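The Back Room, Bit by Bit

A gallery of small things

Welcome, and pull up a chair if you can find one! A good many of you wrote in after the last update asking to see more of the back room, and in particular the parts that never make it into the nice wide pictures. So this page is for the corners. I have been putting the room together since March, mostly in the evenings after supper, and I have grown fond of the plain bits of it — the baseboards, the floor, the place where the wires come out of the wall. If you came for cushions and curtains, those are on the other page, and Natalia Aguirre deserves all the credit for them.

A word about the room before we get going. It was a sewing room for the people before us and then, for two years, it was where we put anything we didn't want to look at. Parvathi Naidu helped me empty it one long afternoon (she is ruthless with cardboard boxes, and I say that with love), and once we could see the floor again I decided it ought to be a proper workroom with a table, a place to plug things in, and somewhere to shut the mess away.

The floor

The light brown wood was there when we moved in, hiding under a carpet I would rather not describe. I had fully expected to cover it up again. Then Deepika Rajan came by, got down on her hands and knees, and told me I would be out of my mind to do it, and she has been right about floors before. It got a good scrub and a coat of the Dranus floor soap, which smells faintly of oranges, and I have been walking around in socks ever since.

The white walls

I tried two whites, and I will confess that after they were both up I couldn't have told you which was which. We kept the one that was easier to wipe. With the light floor underneath, the whole room feels bigger than it did, and on a gray morning I don't have to turn the lamp on nearly so early.

The corner with the wires

Everybody has one of these, I think, and ours is the stretch of wall by the table. The wall plate is gray and the baseboard is a sort of beige-gray, and between them they do a fair job of staying out of the way. The cables are another story. I had grand plans for a tidy channel along the baseboard, and I bought a packet of 100 clips from Iyer, the hardware shop by the bus depot, and the clips are still in the drawer.
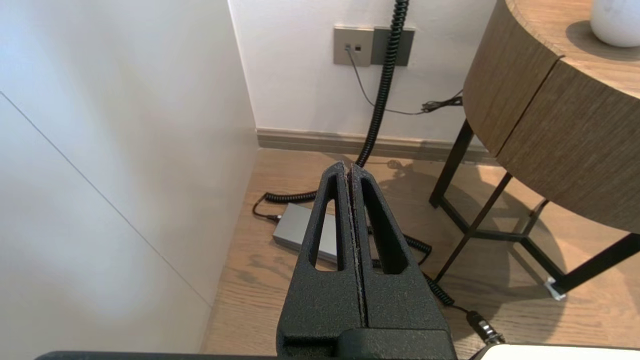 My trouble with coiled cables is that they have a mind of their own. A straight one you can run along the bottom of a wall and forget about, but a coiled one wants to spring back and loop itself across the floor, and then along comes somebody with a cup of tea. Muthu Mudaliar suggested a shallow tray fixed under the tabletop, with the power adapter sitting in it and the slack tucked in behind, and I like that idea so much that I have already measured for it. It comes out at 37 inches long if I want it to stop short of the table leg, so that is my next little job.

The cupboard side

Across from my chair we wanted plenty of white and not much fuss. I had a Nusteo catalog on my nightstand for weeks with the corners turned down, and Édgar Inga, who had to listen to me read out of it, finally said that any door which closes is a good door. I have come around to his way of thinking. Fabric goes up high, paper goes in the middle, and the bottom is for the things I promise to sort out later.

The table

I went back and forth on the height more than on anything else in the room. In the end I borrowed a folding one for a week and worked at it every evening to see how my shoulders felt, and I'd recommend that to anyone who has a neighbor willing to lend. Itum make a nice set of felt pads for the feet, too — they stick well and they don't shed all over the wood.

Still to come

The tray, of course, and a hook for the broom, and I would dearly love a shelf over the door for the baskets. Parvathi says there is no room for a shelf over the door. I have measured it twice and there is, if the baskets are small. Leave me a note below if you have ever tamed a coiled cable, and tell me what you used!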